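Bench Notes: two arms, one rail and a lot of washing up

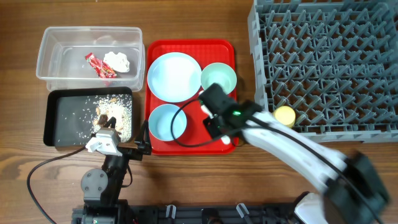 Start with the plate and leave the bowls until last, one reader wrote in after the January issue, because a bowl gives a gripper two chances to get the angle wrong and a plate only gives it one. I've had that note stuck over the bench ever since, and I reckon it's right, although it took me a good few evenings of ignoring it before I came around (I like bowls, what can I say).

For those who missed the last issue, the table-clearing build is the one I've been picking away at in the shared workshop at Flallden. Two arms, both mounted off the one black rail along the edge of the table, and the job is to clear up after a meal. Rubbish goes in the clear container, crumbs and scraps in the black tray, and the dishes come off the red tray and into the grey rack. My kids can do it in under a minute when there's dessert coming. The arms are a bit behind that!

The big change this time is the rail. I used to have each arm on its own base, clamped wherever there was a spare bit of table, and every single session started with me measuring the gap between them and swearing. One bump from somebody's hip and all the positions were out. Now the spacing stays put, and I can pull the whole lot off the table when the bookbinding crowd want it back. If you only steal one idea from this build, steal that one. Fix the arms to each other first and worry about the furniture afterwards.

Cables are still my nemesis. I've left a good generous loop at each wrist so the joints can turn all the way without tugging, and that's fine until the loop decides to hang over the very dish you're after. I tried spiral wrap (too stiff), then a bit of elastic (too bouncy), and at the moment I'm back to a plain loop and a careful choice of path. If anyone has a neat way of dressing a cable past a moving wrist without a proper drag chain, please write in. I'd love to print it.

As for the dishes, I've been keeping a log. We're up to 1,592 pick attempts, which sounds enormous until you learn how many of those were me running the same plate over and over with the kettle on. The pale blue plate is the reliable one. The mint bowl gets nudged sideways, and the deeper blue bowl is somewhere in between, depending on how close to its neighbour I've set it down. Moving the two of them 12 millimetres apart fixed more than a whole weekend of fiddling with the software did. I was a bit cross about that.

The rack is next. The upright pegs are lovely for a human, who just shoves a plate in the general direction and lets it find its slot, but an arm wants to know which row it's going for. I've started with seven positions along the near side and I'm teaching them one by one, slowly, by hand. It's dull work and oddly soothing with the radio going.

Bonberg Hardware had the bolts I needed for the second base, in the right colour and everything, so go and see them before you order online. And the Surnholm group has offered to lend us their torque driver for a month, so if you'd like a turn with it on your own project, put your name on the sheet by the door.

I'll have the arms running again at the open bench on Wed 12 May. Come and have a poke around, bring a plate if you like (nothing precious, please), and stay for a cuppa.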